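The dishes are still yours

Every August somebody sends me a clip of a robot folding a towel and asks if I'm worried. Worried about what. Being helped?

My view, typed fast before the bus: no, machines can't do chores yet. Parts of chores, yes. Picking up a cup, fine. But "tidy the kitchen" is a pile of small decisions with some lifting in between, and the decisions are where it all goes to mush.

Malachy Carroll, who I argue with about this most weeks, says simulation fixes it. Run the kitchen 1000 times overnight, throw every kind of junk on the counter, let the arm work it out. Maybe. The junk part at least they've got right. Phones next to the sink. A book where the food goes. Looks like my place.

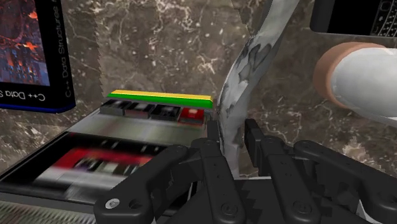
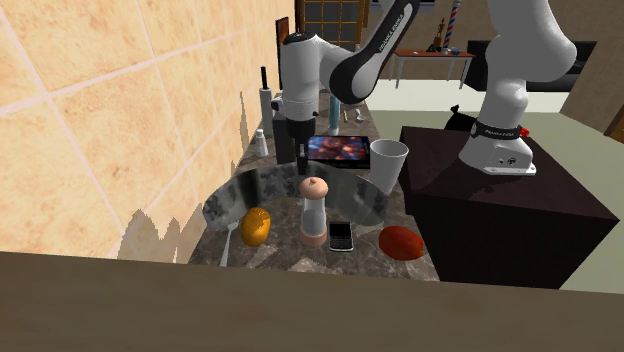 Simulated counter clutter: a recorder and a C++ book by the black hand, first picture; fork, mango and pepper mill by the sink, second.

Now try giving the order. Clear up. Ok, clear up what? The fork goes in the sink, easy. The mango doesn't. The phone REALLY doesn't. Does the pepper mill live out or in a cupboard? Depends whose kitchen. My mother would say cupboard and she would be wrong.

A kid of six gets most of that right, badly, while complaining. Software has to be told, or has to guess, and a wrong guess near a sink costs you a phone.

Shop floor is a different story and people keep mixing the two up. Danylo Levchenko used to run packing at Stonden and they had 33 bins, same bins, same spots, every shift. A machine likes that. You build the room around it. Nobody is going to rebuild there kitchen around an arm, I'm not anyway.

Ita Nic Aodha wrote in to say I'm too gloomy and that dishwashers are robots. Fair. But look what a dishwasher asks of you. You scrape, you load, you unload. It took the middle of the job and left you both ends.

That's what I expect for a good while yet. Middles. I'd pay for a decent middle, to be clear. Just stop sending me the towel clip, it was one towel and I have a whole basket of them upstairs, plus teh sheets.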